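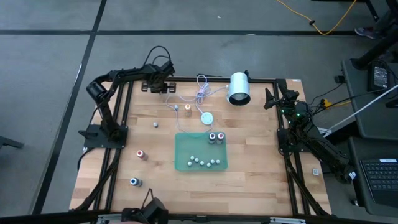

Bancada com braços robóticos montados nos perfis laterais, luminária e peças pequenas sobre o tampo de madeira.

Oficina Gorkovham: conselhos para planear a compra de equipamento

A aquisição de um braço robótico para uma oficina pequena deve começar pela bancada. Recomenda-se medir o tampo e o espaço livre em redor antes de solicitar qualquer orçamento, considerando o alcance do braço para além da borda da mesa.

Estrutura. Os perfis de alumínio permitem deslocar a base sem furar novamente a madeira. Convém reservar 50 euros para parafusos, porcas e esquadros, verba frequentemente omitida nas propostas.

Orçamento. No plano de referência desta página, um conjunto Skudetti de dois braços, com garras e fontes de alimentação, foi orçamentado em 2,365 euros (dois mil trezentos e sessenta e cinco). A bancada Kulby e a iluminação somaram 800 euros. Os portes devem ser pedidos em separado.

Cabos. Cada braço exige alimentação e ligação de dados. Devem prever-se calhas, abraçadeiras e tomadas próximas da mesa. As extensões não devem atravessar zonas de passagem.

Ensaios. Frascos, carretéis e bolas pequenas servem para treinar a preensão a baixo custo. Um tabuleiro raso evita que as bolas rolem para o chão.

Prazos. O fornecedor Huamán indica 3 semanas para garras de substituição. As encomendas de dezembro devem ser feitas com antecedência.

Página revista em 23 de fevereiro de 2020.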